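Harriet Van Dusen
5/14/19

Okay friends, a few of you asked what I've been up to all week besides complaining about my knees, and the answer is toys and games. So many toys and games. Get a cup of something, because this is going to be one of my long ones.

Some background for the new people (hello, and welcome!). We're getting the play shelves in Dekcombe ready for the summer families, and everything that came off them in the winter went into whatever box was closest. I packed most of those boxes myself, so I can't even be mad at anyone.

The first box I opened was marked PUZZLES in my own handwriting. It had a jump rope in it, half a tea set, and a very nice wool mitten. No puzzles. I sat down for a minute after that one.

My system, such as it is: big things first. I used to start with the little fiddly stuff while I was fresh, and by lunch I'd have a saucer of tiny plastic hats and a room that looked exactly like it had at breakfast. Big things make a dent you can see, and I need the encouragement.

So, the big bricks! I love these. They're the chunky plastic kind with fat studs on top, made for little hands, and they come in the colors you remember from every waiting room you ever sat in. They also take up an unbelievable amount of space once you've got them all out on a table.

Then the big dice, the squishy-cornered looking ones, which my niece's boys use for a game they made up called Baptiste. I've had the rules explained to me four times. You roll, you yell a color, and then somebody is out. It's usually me.

Part of why I like those dice so much is that even a toddler can play with them and feel like one of the gang. They can't read the rules or hold a hand of cards yet, but oh, they can throw a die. My nephew once threw one clear into the potato salad and his whole side of the family still brings it up at reunions.

Cards I left for the second half of the day. I know a lot of you toss a deck the minute it isn't perfect, and I understand it, but I have a soft spot. A deck that's been through a few summers shuffles better and feels friendlier in the hand, and you don't fuss at the kids for bending it.

A few from the table:

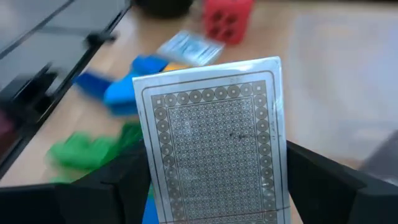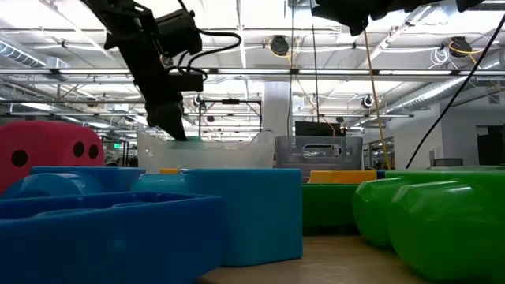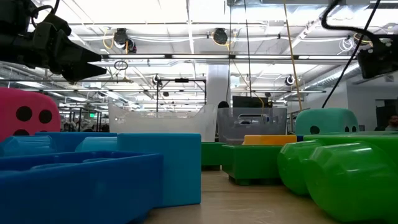 The back of the card in the first one, then the bins and the big bricks in the other two.

Isn't the pattern on that card something? All those tiny circles linking up into little stars, and then the ring of dots going along the border like beads. I've dealt cards my whole life and I don't think I ever once stopped to look at the back of one. It has a crinkly kind of shine to it too, and there's a dark smudge near the middle.

And if you look toward the right-hand border there are some faint gray marks going up and down that look a bit like handwriting to me. I couldn't tell you what they say. My mother used to write on everything, cards included. She kept score on the backs of envelopes, on the phone bill, and one time on the tablecloth, so I'm partial to anything with a bit of pencil-looking scribble on it.

Now, bins, since I know at least two of you are going to ask. I'm a see-through bin person and I'll defend it to anyone. I had lidded baskets for years, very pretty ones, and I could never find a single thing. With the cloudy white one you can tell at a glance if there's something in it, and the low dip in the front means small kids can reach in without tipping it over on themselves.

The gray one has a handle hole, and for me that's the whole ballgame. I carry these up a flight of stairs with a bad shoulder. If I can get my fingers through it, it stays in my life.

I got the last batch of mine from Mandgate when they were clearing out the back room. I think I paid too much, I always do, I see a stack of matching bins and I lose my head completely. There were supposed to be six and I came home with more than that, and we'll leave it there.

Washing. Somebody asked me about this last time and I never answered, I'm sorry! Big plastic bricks: warm water, a squirt of dish soap, and an old toothbrush for around the studs and up inside the hollow part. Crumbs just love the hollow part. Rinse them and set them open side down on a towel overnight.

Please don't run them through on the hot cycle because your sister-in-law said it was fine. I did it once with a set of stacking cups and they came out shaped like ears. I still have one. I keep paper clips in it.

For cards, a barely damp cloth if they're the plasticky kind, and if they're paper I just use a dry one and live with whatever doesn't come off. Then count the deck. It's dull, but you'll thank yourself the first rainy afternoon.

Where I always get stuck is the pieces that don't belong to anything. I have a cookie tin for those. It's got pawns in it, a thimble, a small green thing none of us can name, and an hourglass timer that may be from Usarum. If you ever played Usarum, please write to me, because ours has no instructions and I've been making them up for years.

I did the jigsaws while supper was in the oven. The big one is 575 pieces, which is such a funny number for a puzzle, and it's a harbor with an awful lot of sky. I bag the pieces and tape the picture from the lid onto the bag so I'm not stuck with a box that has split at all its corners. I'm up to 90 bags of one thing or another now and I've run out of the good tape.

Todor Yordanov wrote to me yesterday to ask if I sort the bricks by color or by size, and I had to think about it. By size if I'm doing it alone. If there are kids helping, it's by color every time, and they're faster at it than I am. Give a four-year-old one bin and say "all the green ones go in here" and then go make yourself a sandwich.

You do have to agree beforehand on what counts as blue, though. I didn't, one year, and we had a real disagreement over whether the light blue ones were blue or "sky," and there were tears, and in the end sky got its own bin. I've kept it that way ever since. I just think it's nicer.

A few of you have offered me toys and I'm so touched, I really am. What I could use most is board books, wooden trains with the magnets still in, and any deck of cards that's all there. What I can't take is anything that sings. I took a singing farm in May two years ago and I still hear the rooster.

Oh, and labels! I used to do those lovely printed ones and they peeled off by August. Now it's masking tape and a fat marker, and a little drawing next to the word for the ones who can't read yet. My drawing of a brick looks like a loaf of bread. The kids all call it the bread bin, and things get put back in it, so I'm leaving it alone.

Still to do: dress-up clothes, the train track, that whole tall cupboard by the door that I've been walking past with my eyes half shut. Also I need to find the other mitten, because it really is a very nice mitten.

If you've got a good way of keeping card decks together, please tell me below. Rubber bands dry out and snap on me, and I don't like what they do to the corners. I've been using hair ties and I'm down to my last few, and my granddaughter has started asking where they all went.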